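Plokley bench comparison

The Plokley bench comparison (also the Plokley mug test, or in Botville simply "the Plokley") is an informal procedure for comparing grippers and fingertips on a two-armed robot. It was devised at the Drellis workshop in Botville, where it replaced an earlier procedure consisting largely of argument. The equipment is a cup with a handle, a wooden mug tree and a sheet of brown paper. Fans of expensive test rigs have been slow to warm to it.

Procedure

The cup and the mug tree are placed on the paper, within reach of both arms. In the basic form the operator must bring the cup to the tree and hang it from a peg by its handle. In the harder form, known as the tipped start, the tree begins on its side and has to be stood up first. One arm may steady the tree while the other handles the cup, or both may be used on whichever object is proving the more stubborn.

A full comparison runs to 50 attempts for each set of fingers. An attempt ends when the cup hangs unaided, when either object leaves the paper, or when the operator says a word that the log sheet records as "withdrawn". 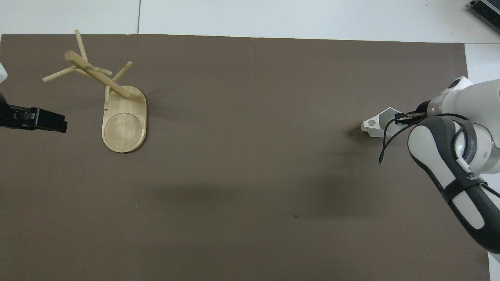

Mug tree and gripper fingers during a Plokley comparison.

Choice of objects

The mug tree was chosen for being awkward. Its pegs leave the post at different angles, so an approach that suits one is of little use for the next, and a round post gives flat fingers very little to hold. It is also cheap, a quality much admired at Drellis. Early trials used a ceramic mug from the staff kitchen, and the colour of the replacement mug was the subject of a longer discussion than anything in the results.

The present cup has flat facets and an angular handle with a small round hole. The facets favour parallel fingers. The handle favours patience. Critics of the procedure point out that most household cups are round, and the reply in the Drellis notes is that most household cups are welcome to apply.

Brown paper was adopted to cut down glare from the white tabletop, which had troubled the cameras. It is replaced when creasing becomes, in the wording of the procedure, "a participant". 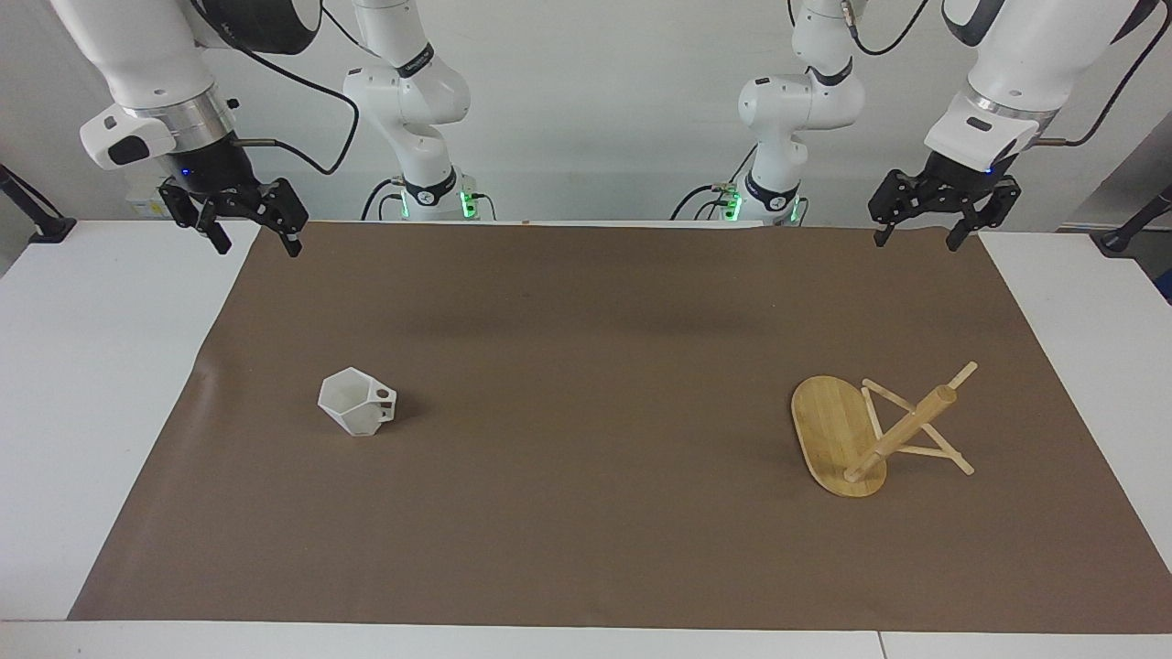 Cup and tipped mug tree

Starting positions

For the tipped start, the tree is laid on its side with the edge of its base on the paper, and the cup is set upright some distance away. Both grippers begin open and empty above the far part of the sheet. The gap between the objects is deliberate, as operators given a short gap tended to sweep up both at once and claim it as technique.

The overhead shadow of the arms falls across the work area in this arrangement. Camera trials are therefore run with the arms in their starting pose as well as parked to the side, and a camera that performs well only in the second case is marked down.

Results

In the longest series on record, 233 attempts were made with the Bravo controller over two sets of fingertips. Narrow tips did better at the handle and worse at the post. Broad tips did the reverse. The report recommended further work, as reports do.

Controllers proved harder to separate than fingers. Operators generally preferred whichever one they had learned first, and the procedure now requires them to swap halfway through. Complaints about this are kept in a separate folder.

See also

Bravo controller
Drellis fingertip series
Tipped start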